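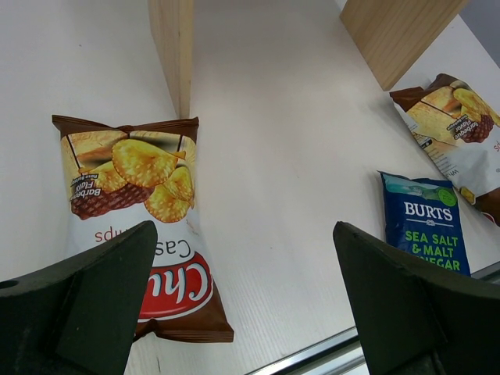

Figure 2. Snack packets on the white table, with two pale wooden blocks.

3.2 Legibility of flexible packets

Crisp packets present a labelling problem that cartons do not. The film is printed flat, but the filled packet is curved, and the wording nearest the seams turns away from the reader. Hrubý and Trnka treated orientation as a minor factor and tested upright packets only. In the home, packets are put down as they come to hand. The nearest barbecue flavour packet in Figure 2 lies with its lettering upside down, yet the ridged crisps printed on the front can still be recognised, and the red lettering stands out against its white band. We therefore scored pictures and wording separately.

Each of the 34 participants viewed nine arrangements and named the flavour of the packet nearest to them. Answers were marked from 0 to 100 by two raters, Biwott and Bratu, working apart. Partial answers, such as "something grilled", received half marks. Where the flavour name was inverted, participants were asked afterwards whether they had read the words or relied on the artwork. Packets were left closed throughout, and handling was not permitted. Differences between raters were settled using the Planon scheme (Section 2.4).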